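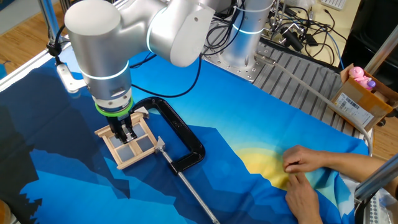 Según Ju-won Seol, el problema principal no está en la pinza, está en que empezamos a cerrar los dedos demasiado pronto, cuando el brazo todavía baja. Me lo escribió anoche en el canal del club, después de mirar el registro de las pruebas, y pide que hoy no toquemos la fuerza hasta comprobar esto.

Cuaderno del club de robótica, mesa 2. Julio, entrada de las 15.

Tarea: coger la ventana pequeña de madera por la parte de arriba, levantarla, dejarla otra vez sobre la tela. Es la tercera pieza de la prueba de Hurnov. La abrazadera en C queda al lado como obstáculo – el reglamento permite que el brazo pase por encima, pero no que la toque.

Primera serie, con el programa de la semana pasada: 12 intentos, cinco buenos. En los malos casi siempre un dedo apoya en el listón y la ventana gira un poco. Una vez se levantó por una esquina y paré yo con el botón.

Segunda serie, con el cambio de Ju-won: espera de 100 ms al terminar la bajada y después cerrar. Otros 12 intentos, nueve buenos. Así que tenía razón, por lo menos en parte. Los tres fallos que quedan son de otro tipo: la pinza llega bien de altura pero desplazada hacia el cruce de los listones. Sospecho de la calibración, que no se repite desde que movimos la mesa.

La tela. Hace arrugas cuando la pieza se arrastra, y una arruga cambia la altura lo suficiente para estropear el intento siguiente. Hay que alisarla a mano entre intento e intento, con el brazo en pausa. Apuntar esto en la hoja de Zoslow, porque el grupo de la tarde no lo hace y sus resultados no se pueden comparar con los nuestros.

Pendiente:
Repetir la calibración con los cuatro puntos, no con dos.
Preguntar a Heo si podemos fijar la tela con cinta por los bordes.
Probar la ventana girada casi 15 grados. Con el programa actual creo que falla, pero no lo he probado.
Copiar los parámetros buenos a la carpeta Kuner. Los antiguos no borrarlos todavía.

Duda para la reunión: si la ventana se levanta pero vuelve a la mesa girada, ¿vale como intento bueno? Yo los he contado como malos.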